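Broltalo Newsletter for Home Renters
Frequently asked questions

Can I repair a scratch in the wood floor by myself?

Yes, if the scratch is small. Clean the place first with a soft cloth and let it dry. Then use a wax stick in the nearest color. Please try it first in a corner behind a door. For deep scratches write to the office in Vurham and we send a person to look.

What can I put on a stone counter?

Mild soap and water. Do not use vinegar, lemon or any bathroom cleaner. Stone does not like acid, and the dull spots stay. If you spill coffee or wine, wipe it the same hour. 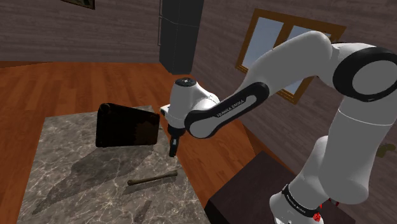 Also the hot pots should stand on a mat. We had 6 complaints in February about white rings, and in all cases the tenant had to pay for the polishing.

How much is the deposit?

The deposit is 600 for every apartment, also for the ones in the Araújo building. You receive it back after we check the rooms together with you. Normal wear — small nail holes, faded paint — is not taken from the deposit.

How long do I wait for the money?

Seven working days after you return the keys. If your bank is in another country it can be longer, and we have no influence on this.
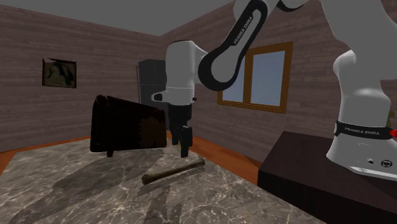 Issue 5, page 7

May I paint the walls?

You may, but ask before. Light colors are usually accepted. Dark colors must be painted over in white when you leave, and this often needs two or three coats.

Who takes care of the windows?

The tenant cleans them inside. Outside cleaning is done by the Surnorberg company, which comes twice a year and puts a paper in the entrance one week before. If a window does not close well, do not push it with force. Report it.

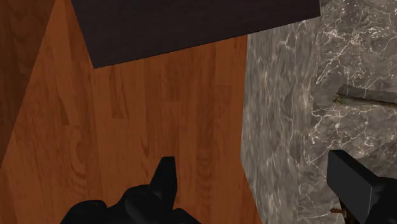
Plank floor beside a grey marble block.

Can I keep a rug on the floor all year?

Yes, but lift it sometimes. Under a rug the wood keeps its old color, and later you see a border. Rubber backing can leave marks — choose felt.

Last changed: 4 Jun 2026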